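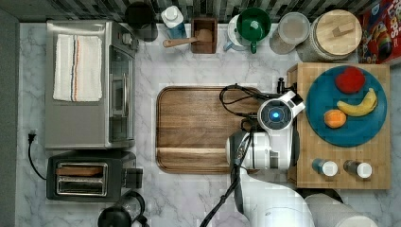

A marble worktop laid out for breakfast, with a toaster oven, a toaster, a kettle, jars along the tiled wall and a plate of fruit.

Breakfast counter

A breakfast counter, also called a breakfast station or, in some households, the morning end, is a stretch of kitchen worktop given over to the things wanted first thing in the day. It is usually a part of the ordinary counter, as opposed to a breakfast bar, where people sit down to eat, though the two names are often muddled and many families happily use one for both.

Arrangement

Most breakfast counters grow up near a wall socket, as the kettle and the toaster both need one and their leads tend to be short. A toaster oven may stand beside them where there is room, and its flat top very often becomes a resting place for a folded tea towel. This is a comfortable old habit, but the towel should be taken off before the oven is switched on.

Dry goods are commonly lined up against the wall, where they are within reach but out of the way of elbows. Canisters, glass jars and wooden boxes are all used, sometimes with a scoop left inside, and mugs are apt to be stacked in whatever gap remains. Cereal is mostly kept in its own box at one end of the row, being rather too tall for anywhere else.

The middle of the counter is generally left for the cutting board. A groove cut into the board helps to catch the juice of an orange or a ripe peach, and a raised rim keeps the crumbs in, more or less.

Fruit

A bowl is the traditional home for fruit, but a plate has its supporters, and a good many cooks prefer it because nothing can lie forgotten at the bottom. Apples, bananas and oranges are the usual choice in cooler months. Bananas give off a gas that hastens the ripening of their neighbours, so a mixed plate is best kept small and filled often, especially in August, when a warm kitchen can turn a yellow banana brown in a couple of days.

Surfaces

Marble is much loved for its coolness and its veining, and pastry makers are devoted to it, but it is marked by lemon juice, vinegar and spilt orange juice, which dull the polish. Spills are wiped up promptly with a damp cloth and a little mild soap. Butcher-block trays and wooden boards are washed by hand, dried standing on edge and rubbed now and then with food-safe oil.

In print

The household writer Itzel Manríquez gave the subject a chapter of its own in The Dernlow Kitchen Book, a friendly volume of 242 pages, in which she advises putting the kettle nearest the tap and the bread nearest the toaster, and leaving the rest to the family.

See also: Breakfast bar; Fruit bowl; Tea towel; Worktop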